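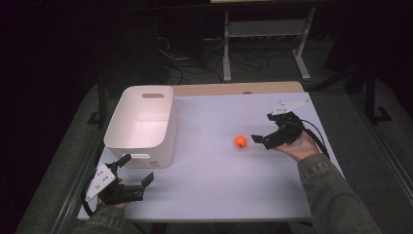 Hand-held grippers, an orange ball and a white bin at Wesex in Clellville.

The planner at Wesex is called Driltitz, and the engineer who looks after it would like everyone to stop asking what the name means. "It was a typo," she says. "Then it was in 30 config files."

Driltitz decides where a gripper goes next and when its fingers close. The current version learns from recordings of people doing the job by hand, a ball into a bin being the usual starter. She has 1166 of them and trusts most.

"People are terrible teachers," she says. "They stop to think. The model learns to stop too, only it isn't thinking about anything."

Her fix was a filter that trims the pauses before training. The first one also trimmed the moment before the grasp, and for a week in November the planner closed its jaws on air with great confidence. "Lovely trajectories," she says. "Very smooth. No ball."

What does she want next? Better tooling, mainly. The replay viewer loads up to 3000 frames and then sulks, and its timestamps drift from the gripper readings. She has filed a ticket. She is also the person who gets the tickets.

I ask whether the arm will ever be quicker than a person. She looks at the log, which is still scrolling. "At dropping things," she says, "we're already there."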